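発泡容器からパルプモールド・バガス系への切り替え、油染みと蓋の保持について

スレッド表示:古い順
カテゴリ:テイクアウト資材/容器・包材

kamado_ura
弁当と惣菜のテイクアウト主体の店です。現在は発泡PSのクラムシェル(蓋一体型、本体と蓋が折り目でつながっているタイプ)を使っています。次の発注で植物繊維系に切り替えることを検討中で、候補はNudbergの繊維成形品と、Treline経由で入る無地品です。
懸念点は以下。
・唐揚げ、麻婆系など油の多いものを詰めたときの底面の染み
・差し込み式ラッチの保持力。蓋の爪をスロットに通すだけの構造なので、蒸気で繊維が軟化したときに抜けないか
・積み重ね時の蓋のたわみ
配達時間は最長で20分程度を見込んでいます。実際に運用している方の測定値や所見があれば知りたいです。

soko_nuke
繊維系と一括りにすると話が合わなくなります。バガスでも湿式で熱プレスまでかけたものと、乾燥だけのものでは表面の密度が違います。前者は肌が平滑で、後者は裏に網の跡が残ります。見積りを取るときは製法を先に確認してください。
油については、基材だけで止めているのか、内添の耐油剤か、内面ラミネートかで挙動が変わります。ラミネート品は油に強い代わりに、自治体の分別で扱いが変わる場合があります。

kamado_ura
製法は未確認でした。Nudbergの資料には「耐油」とだけあり、試験条件の記載がありません。

hako_tsumi
条件のない「耐油」は仕様として扱わないほうがよいです。当方では納入前に自分で試験しています。手順は単純で、容器を吸取紙の上に置き、70℃に加温した食用油を底に薄く張って放置、紙への移りを見ます。時間は実運用の最長配達時間に余裕を足した値。油だけでなく、油と酢を混ぜた液でもやること。酢豚や南蛮漬けで染みる製品は油単体だと合格してしまいます。

rim_depth
ラッチについて。差し込み式は爪の幅とスロットの幅の差が効きます。差が小さいと詰める作業が遅くなり、大きいと輸送中の振動で抜けます。発泡PSは材料自体の弾性で戻るため多少雑な寸法でも保持しますが、繊維成形品は一度折れた爪が戻りません。開け閉めを繰り返す前提の客層(半分食べて持ち帰るなど)なら、爪の根元にRが付いている金型を選んでください。

soko_nuke
そこは異論があります。根元のRより、蓋の周縁リブが本体の縁に被さるかどうかのほうが支配的です。被さる形状なら、ラッチは位置決め程度の役割で足ります。ラッチだけで閉じている設計がそもそも弱い。

rim_depth
被せ縁は積み重ねのときに蒸気の逃げ道がなくなります。揚げ物主体なら衣が湿ります。質問者のメニューでは被せ縁一択とは言えないはずです。

soko_nuke
蒸気は天面に孔を追加すれば抜けます。縁で逃がす設計は汁漏れと引き換えになるので勧めません。

hako_tsumi
その孔を開けた品番があるかどうかが問題です。既製金型で孔ありを探すと選択肢が急に減ります。後加工で打ち抜くと繊維の切断面から吸水します。

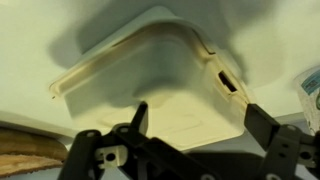
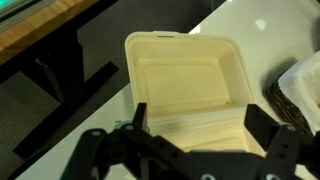

kamado_ura
周縁とラッチの話は理解しました。メニューごとに容器を分けるのが筋かもしれませんが、在庫棚が狭いので品番は3つまでに抑えたいです。

mizo_9
在庫の観点から。クラムシェルは開いた状態で入れ子にして納品されるので、1束の高さはスタックピッチで決まります。同じ外寸でも蓋の深い品番はピッチが大きく、棚を食います。1,000枚入りのケースで比較すると、発泡から繊維系に替えたときにケース容積が減ることもあれば増えることもあり、素材では決まりません。カタログの外装サイズを必ず見てください。
それと、入れ子が固い製品は1枚ずつ剥がす手間が出ます。昼のピークではラッチの差より影響が大きいです。

rim_depth
剥離性は抜き勾配と表面粗さ次第です。湿度でも変わります。梅雨時に急に剥がれにくくなるのは、繊維が吸湿して寸法が変わるためです。開封したケースは袋の口を閉じて保管するのが基本。

oden_kakari
煮物中心の店の者です。Trelineの無地品を使っていた時期があります。油より水分で先に負けました。出汁の多いものを入れると底の中央が下がり、手で持ったときに撓みます。汁を切って詰める運用に変えてからは問題なし。麻婆は汁を切れないので別容器にしたほうがいいと思います。

kamado_ura
麻婆はPPの丼容器に逃がす方向で考えます。そうすると繊維系クラムシェルは揚げ物と焼き物用に限定できます。

soko_nuke
その限定ができるなら、底面の要求は緩くなります。底にグラシン紙を1枚敷けば耐油剤なしの製品も候補に入ります。単価は紙の分だけ上がりますが、耐油剤の有無を気にする取引先には説明しやすい。

hako_tsumi
敷紙は作業が1工程増えます。先に容器単体で試験して、染みた場合だけ敷紙を検討する順序でよいのでは。

mizo_9
発泡からの切り替えで見落としやすいのが断熱です。発泡は気泡で断熱しているため外面が熱くなりにくい。繊維成形品は薄いので、詰めた直後に底を素手で持つと熱いです。受け渡しを手渡しでやっている店は袋に入れてから渡すか、持つ位置を縁に限定してください。逆に、中身の温度低下は発泡より速いです。保温を売りにしている場合は配達バッグ側で補う必要があります。

oden_kakari
電子レンジの扱いも確認を。発泡PSは再加熱不可の表示が普通で、繊維系は可としている品が多いのですが、ラミネート品は材質によって条件が違います。客が切り替え後も同じ見た目だと思って加熱することがあるので、どちらにしても蓋にシールを貼ったほうが事故が減ります。白系の無地だと素材が外観で判別できません。

rim_depth
外観で判別できないのは店側も同じです。混在期間は棚を分けてください。当方では旧品を使い切るまで新品のケースを開けないことにしています。

kamado_ura
整理します。
1. NudbergとTrelineの両方に製法、耐油剤の有無、内面処理、外装サイズを問い合わせる
2. サンプルで加温油、油+酢の吸取紙試験
3. 揚げ物を詰めて20分放置後、ラッチの抜けと衣の状態を確認
4. 入れ子の剥がれやすさを実際の詰め作業で確認
麻婆と汁物はPP丼。
ほかに見るべき点はありますか。

soko_nuke
3は1個で置くだけでなく、段積みにして配達バッグに入れた状態でもやってください。最下段の蓋の中央がどれだけ沈むかを定規で測る。中身が蓋に触れると、そこから油が回ります。

mizo_9
輪ゴムを併用するなら、掛けた状態での縁の変形も。発泡は縁が食い込んで割れ、繊維は縁が寝ます。

hako_tsumi
Lororaの浅型も候補に入れてよいと思います。外寸は近く、蓋の補強リブが深めです。その分スタックピッチは大きいので、棚の件と相談になります。

soko_nuke
Lororaの浅型はラッチが固く、当方の試験では爪の折れが目立ちました。勧めません。

hako_tsumi
ロットで差がある印象です。当方の分では折れていません。サンプルは別ロットで2回取り寄せるのが確実です。

kamado_ura
Lororaもサンプルを請求しました。NudbergからはFAXで返信があり、湿式熱プレス、内添耐油剤あり、ラミネートなしとのこと。外装サイズは再度問い合わせ中です。吸取紙は製菓用の残りがあるのでそれで始めます。結果は表にして貼ります。

oden_kakari
製菓用の紙は表面処理がしてあって油を吸わないものがあります。先に油を1滴落として、広がるか確認してから使ってください。

kamado_ura
弾きました。濾紙を買います。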